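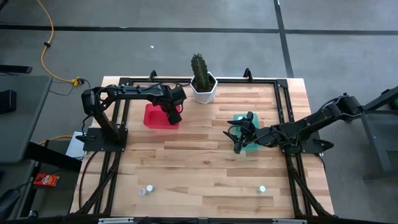

Undlow Workshop Notes
2023-04-22

1/ OK, small-bin sorting thread! I have been wanting to write this up since December and I finally have opinions worth sharing. Mostly about color, a little about wood, and yes, there's a cactus.

2/ The whole system on the table is two open square bins, one red and one teal. The teal one is a bit bigger. Red is for stuff I still have to make a decision on, teal is for stuff that's settled. I used to have 4 bins and I spent more time picking a bin than filling one.

3/ Both are see-through plastic and I can't say enough good things about that. You get the color from across the room, and up close you get a hint of what's in there too. I had solid gray tubs before and I'd forget what was in them for months.

4/ No lids! I tried lids for 3 weeks. Everything ended up sitting on top of the lids.

5/ Small white round pieces are my favorite thing to sort on this table. They're bottle cap sized, they don't stack, and they wander off to the corners the second you look away. On pale wood you'd think they would vanish, but the honey-colored strips give you enough contrast to find them again.

6/ Speaking of the wood – butcher block forever. I got the top from a place in Husham that sells offcuts and seconds, and I love how every strip is a slightly different blond. It took an evening of sanding with 400 grit and my arms were jelly, but running your hand over it is such a treat.

7/ Somebody asked about oil last time I posted the table. I use whatever food-safe mineral oil is on the shelf, thin coat, wipe it off, leave it overnight. I do it again when the wood starts looking thirsty.

8/ The cactus is called Mulligan. Tall, ribbed, very upright, zero complaints. Mulligan lives at the far edge, behind the red bin, and has never once been knocked over (I have knocked over basically everything else I own).

9/ The white pot with the flat faceted sides came from the Faritz street market and it's so much nicer in person than it was on the stall. I went in for plant food. I came out with a pot.

10/ Things I'd still like to fix: the teal bin is deeper than I need for tiny pieces, so I end up fishing around in it. I might cut a false bottom out of card. If you've done this, please tell me how you stopped the card from curling!

11/ Next up is the drawer under the window, which has more than 22 loose keys in it. I'm weirdly excited. Red bin for all of them to start with, I think.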